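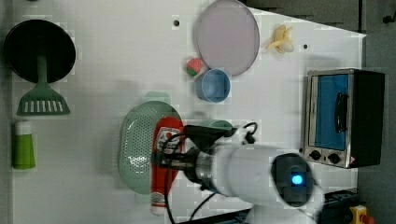

Cell 2, toy kitchen set, gripper at the ketchup bottle.

Second arm vs. spares: how would you split next year's budget?

ebukhari
Posted Dec 15, 2023
We run one arm over a fixed tabletop for pick-and-place work, mostly on toy kitchen items. The purchase request for next year is due in February. Two options:

A) A second arm from Plarnard, used, with controller. Quoted at 2785 before freight.
B) Keep one arm. Buy a spare gripper, a cable set and a new tabletop panel. Fusik quoted 1875 for the lot.

Ceiling is 2785, so A leaves nothing for freight unless I find it elsewhere. Utilization on the current arm is high but not saturated. Opinions?
Ehsan Bukhari

tuhiwai_r
B. External cables looped at the wrist like that are your next failure. Every wrist rotation works the same short length of cable. We lost more hours at Tomoana to one intermittent gripper cable than to everything else combined, and the replacement had a long lead time.

flatpack_servo
Disagree. A spare gripper on a shelf produces nothing. With a second arm you have a spare gripper, spare cables and a spare controller, all installed and tested. Ask Plarnard to drop the controller warranty and put the difference toward freight.

tuhiwai_r
That only holds if both arms are the same model and firmware. Ehsan, are they?

ebukhari
Same model, one revision older. The gripper flange matches. I have not confirmed the connector.

tuhiwai_r
Then it isn't a spare yet. Get the connector part number in writing before you sign anything. A second cell also needs its own e-stop circuit, mount and table, and I don't see those in the quote.

flatpack_servo
Fair on the e-stop. I'd still share the table.

mkd_cell
Sharing a table means a shared workspace, so you need interlocks or a coordinated planner. Flullow licenses theirs per controller. Price that before deciding it is cheaper.

Separate question: does the oven stay where it is? With the arm coming in from that side, I would check clearance on the door swing before paying for any panel drilled to the same layout.

ebukhari
Oven position is open. The Fusik panel can be drilled to our pattern for an extra 100, which still keeps B under 2000.

tuhiwai_r
Pay the 100. Order two cable sets if the remainder covers it.
Rhys

ebukhari
Submitting B, with A listed as deferred pending the connector check. I'll post the part number when Plarnard replies.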